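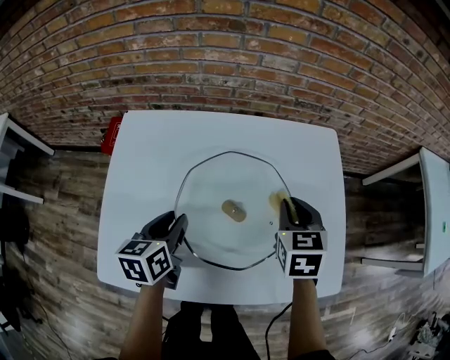 Progress report to the Brilton Arts Fund, April 2019

Thank you again for backing our little run of resin figures. I know I said I'd keep this one short, so I'll do my best! The Bivwood series now has all 11 characters sculpted, and in March we cast the first 51 pieces in plain grey. Three moulds tore along the seam and had to be poured again, so the Bitley show has eaten into our spare silicone – the budget line still holds, with $300 left over for paint.

The header cards are back from Koutsoukos Print and the colours are lovely, a bit warmer than the proof. Still to come are the painted masters, the bagging and the invitations to guest artists, which I'd hoped to have posted by now.

Comments

Will there be any unpainted ones for sale at Bitley? I'd love to have a go at my own.

Hooray for the grey ones! Please save me a set.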